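Buscar produtos
O que procura? Pesquisar

Tabela de arremesso Kudari para treino de quarterbacks

Publicado em setembro por Teodoro Macapagal

A Kudari é uma rede de alvos para treino de passe no futebol americano, fabricada pela Prillasik e vendida em Portugal pela Vosero. Serve para clubes, escolas e atletas que treinam sozinhos. Monta-se em relva natural, em sintético ou em pavilhão, sem fixação ao solo.

A estrutura é de tubo de aço galvanizado, com encaixe por pino de mola. A rede prende-se com elásticos de gancho, todos do mesmo comprimento, e pode ser substituída sem desmontar os tubos. Os alvos são bolsas costuradas à rede, com fundo fechado, e a bola fica retida quando entra.

Há 5 bolsas. As duas de cima correspondem a passes por cima da cobertura, as duas laterais a rotas para a linha e a central a passes curtos entre os linebackers. Cada uma tem uma cor de debrum, para o treinador poder chamar o alvo já depois do snap. Quem quiser trabalhar só a mecânica de braço pode tapar as bolsas com a lona fornecida e usar a rede como simples batente.

Montagem

Uma pessoa monta a Kudari sozinha. Na primeira vez convém contar com uns 60 minutos, quase todos gastos a esticar a rede por igual. Depois disso o processo é bastante mais rápido, sobretudo se os elásticos ficarem presos ao tubo superior quando se arruma.

Comece pela base e feche os dois pés antes de levantar os montantes. Os pinos têm de sair por completo do outro lado do tubo. Se algum ficar a meio, rode o tubo até encaixar e não force com martelo. A rede coloca-se de cima para baixo. 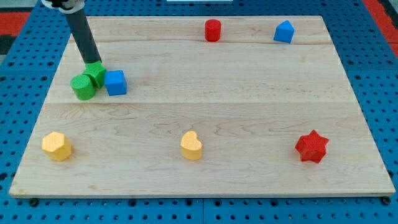

Com vento, ponha lastro nos pés traseiros. Os sacos de areia não vêm incluídos, mas qualquer modelo de alça comprida serve. Em pavilhão use as ponteiras de borracha, que vêm num saco à parte dentro da caixa.

Utilização no treino

A distância habitual para iniciação é curta, com o atleta parado e os ombros já alinhados com o alvo. Para seniores recomenda-se recuar e juntar o drop de 3 passos, com o alvo anunciado no último apoio. A rede aguenta passes tensos a curta distância, mas o tubo superior não é zona de impacto e as bolas que lá batem ressaltam com força. Mantenha os colegas fora da zona lateral.

A Kudari também pode ser usada por long snappers. Nesse caso retira-se a bolsa central e coloca-se a bolsa baixa, vendida em separado com a referência Pirihi. A Pirihi encaixa nos mesmos ganchos e não exige ferramentas.

Manutenção

O fabricante indica uma vida útil de 4000 passes para a rede, com bola de couro de tamanho oficial. Bolas molhadas desgastam mais depressa as costuras das bolsas. Depois de treinar à chuva, deixe secar a rede aberta antes de a guardar no saco. Não use máquina de secar. Os debruns lavam-se à mão com sabão neutro.

Verifique os elásticos no início da época e troque os que tiverem a capa aberta. A Vosero tem em armazém elásticos, pinos, ponteiras e redes completas.

Na caixa

Estrutura em tubo, rede com bolsas, lona de cobertura, elásticos, ponteiras de borracha, saco de transporte com alças e folheto de montagem em português. A bola não está incluída.

Entregas e devoluções

O volume segue por transportadora, numa só caixa. Aceitam-se devoluções de material por estrear, com a embalagem original. Para encomendas de clubes, peça orçamento à Vosero e indique o número de contribuinte da coletividade.

Artigos relacionados

Bolsa baixa Pirihi para long snappers
Rede de substituição Kudari
Conjunto de elásticos e pinos Prillasik
Cones de marcação para drills de rotas
Saco de transporte para bolas
Suporte de kicking para relva sintética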